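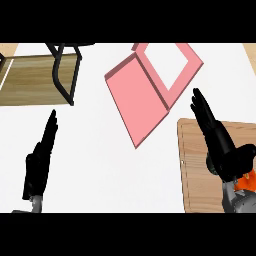 Where does the last bus to Cuden go? It goes to Wuleck first, then all the way round the reservoir, and it gets into Cuden at 7 minutes past midnight if the driver's in a good mood.

I knew that, and I still got on it with my gran's clock on my knees (heavy thing, ticks like a dripping tap) and no coat. The 171 was empty apart from me and a man eating plums out of a paper bag. He offered me one at Suten and I took it, of course I did, I'd had nothing since breakfast!

"Is that clock right?" he asked.

"It's ten minutes fast," I said. "She liked being early."

He thought about that all the way past the water. Then he rang the bell, got up, and set his own watch by it, very carefully, before stepping down into the dark where I could've sworn there wasn't a stop. I had the plum stone in my hand till Cuden. I planted it in May, by the back step.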